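Home | News | Meetings | Members | Newsletter | Join

Curnberg Web Publishers' Circle
Minutes of the monthly meeting, January 2018

Present: Abimbola Jibrin (chair), Jad Akl, Hideaki Nishimura, Omar Saab, Fiachra Ó Flaithearta (minutes)

1. Minutes of the last meeting

Agreed, with one fix. Jad's site is called Twal, with one L. Sorry, Jad!

2. Reader memberships at Twal

Jad gave us the full story of his first season asking readers to pay, and it was a pleasure to hear. Twal now has 235 paying members out of a mailing list of 2000, which is far more than he had hoped for when he was pacing up and down in this same room last summer. Most came in through the Sunday letter. Hardly any came through the box on the home page, which he spent weeks on (he took that very well).

Omar asked whether members get anything extra. Jad said they get the letter a few hours early and can comment on stories, and that most of them never comment. They wrote to him saying they just wanted the site to keep going. Abimbola thought we should all read those notes when we're having a bad week.

There was a long and lively talk about price. Jad offers one price, paid monthly or yearly. Hideaki would like to try "pay what you can" on his own site and was urged from all sides to go for it. Jad will share his sign-up page and the wording of his welcome email with anyone who wants them.

3. Comments: open, closed or members only

Hideaki has turned comments back on at Brusta after a year without them. He now holds every first comment for approval and lets people post freely after that. It takes him a few minutes over breakfast. The tone has been lovely so far, and two readers have sent in corrections that made stories better.

Fiachra is still not convinced and said so. His old comment section ate whole evenings. Abimbola suggested he try it on one column only, for a month, and he said he would think about it, which the rest of us are choosing to hear as a yes.

4. Page weight and slow phones

Omar tested all our home pages on an old phone with a weak signal. Fiachra's won by a mile and was given a round of applause. The slowest was Omar's own, Jeltau, and he showed us why: three font files, a video header and a share bar that loads before the story does. He has already taken out the share bar and can't believe how much better it feels.

He also went through his picture settings, saving copies at a smaller size and checking them side by side on the big screen.

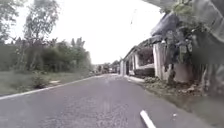
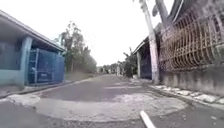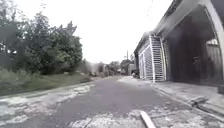

Hideaki asked if smaller files look bad on newer screens. Omar said he couldn't tell the difference at normal reading size, and neither could his sister, who has much better eyes. He now loads pictures only when the reader scrolls near them. Abimbola wants to do the same and asked for a walk-through. Omar will bring his laptop early next time for anyone who'd like to sit down and do it together – please come, it's a fun job with company.

5. Archives

Abimbola has been moving her old posts to the new system, all 1814 of them. The text came over clean. The dates did not, and for one afternoon every story she has ever written was published on the same morning. She has fixed that and kept a list of the steps, which she'll tidy up and send out. Old links now forward to the new ones, and she's already getting mail from people who found stories they thought were gone. Wonderful stuff.

6. Open evening

We'd like to hold this in March, with short talks and plenty of time for questions. Hideaki offered to talk about starting a site from nothing, and Jad about memberships. Fiachra will ask the library about the upstairs room – the downstairs one has the better chairs but the projector hums.

Actions

Jad: send round the sign-up page and welcome email
Omar: bring laptop for the picture session
Abimbola: finish archive notes
Fiachra: library room, and think about comments

Contact the Circle | © Curnberg Web Publishers' Circle | Back to top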